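Automation | Buying & Budgets

What the second arm really costs

By Märta Løken

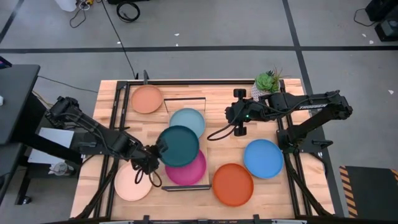
Plate-racking trials on a two-arm bench, with a rack in the middle and crockery in several colours.

I went to Ovbridge with a spreadsheet and came home with a different spreadsheet. My first one had a line that said "robot arms, 2" and a line that said "other", and I was quite proud of how small I'd made "other". Leif Fagerlund, who has been buying equipment for the test kitchen there since before I could spell actuator, read it over his coffee and asked me where the table was.

I hadn't put in a table. I had assumed there would be a table!

So if you're planning a bench for your own firm, or college, or (like me) for a small catering supplier with big ideas about dishwashing, start with the furniture. Look at how much of a working bench is neither arm nor gripper. There's a butcher-block top, there are black rails down both sides and along the back, there are clamps and brackets, and there is cable, cable and more cable, some of it running right across the floor. I had budgeted for none of it. Leif keeps his rails and clamps on one sheet and his cables on another, and says the cable sheet is always the one that gets reopened in June, when everyone wants to spend what's left.

The arms themselves I'm going to be a bit careful about, because prices move and whatever I was quoted will be wrong by the time you read this. The pair on the plate bench have TROSSEN written on the upper link of the one on the right, and arms of that general sort are sold to labs and workshops all over the place. Get your own quote. Then get it again with delivery, spare finger pads and a spare power supply, and see what happens to your face.

Do you need two? I asked everyone this. Borghild Wikström, who runs the trials, thinks most people buying for the first time should start with one arm and a very dull job, and she made a good case for it over lunch. You learn where your cables want to go. You find out how often somebody has to stand next to it. Lanying Guo disagrees with her completely (they have clearly had this argument before) and reckons a single arm teaches you bad habits that you pay to unlearn, so you may as well mount both bases on day one. Plates are her favourite argument. One gripper can have its finger on the rim of a plate over the rack while the other hangs open above bare wood, ready for its turn, and she'd like to see me plan that round a single arm.

I've gone with two. I may regret it.

Now, floor space, which I got wrong by more than anything else. I measured the tabletop. But an elbow doesn't stay over the tabletop — the right-hand arm on the plate bench has its elbow out past the edge before it folds back in — and you'll want a clear strip on each side so that nobody walks into it with a tray. Dark tape on the floor does the marking-out very nicely and costs next to nothing. A desk close by is worth having as well, and that's another line in the budget, along with whatever you put on it. If you rent by the square metre, as we do, this is the number that hurts. We've had to give up a storage bay.

Then there are the things you practise on. Everyone laughs when I bring this up but our crockery bill came to almost as much as our clamps. You want plates in different sizes and different colours, teal and magenta and orange-red and whatever else the shop has in, and a rack you don't mind scratching. Borghild buys odd ones from the end-of-line shelf. I ordered ours from Eklund in matching white, like a fool, and then ordered again.

For the paperwork side, Leif splits everything into 4 headings: arms, bench, floor, people. People is the biggest by miles. Someone has to set it up, sit with it, write down what happened and ring the supplier. My boss, Majdi Awwad, wanted to know if we could squeeze that into the existing kitchen rota, and I said yes in the meeting and then had to go back and say no. We've put one person on it for 6 months, mornings only, and he signed it off with a sigh I could hear through the wall.

A word on the service contract too. Harkeck offered us one, and so did Ivar, and they were so differently worded that I spent an entire train journey with a highlighter trying to match the clauses up. Ask what counts as wear. Ask who pays the return postage on a gripper. Ours is going to Ivar, mainly on the strength of a man on the phone who gave me a straight answer about finger pads.

The order goes in next week. I've still got to find somewhere to put the shelving from the storage bay, and Leif has just emailed to ask what I'm doing about cable ties.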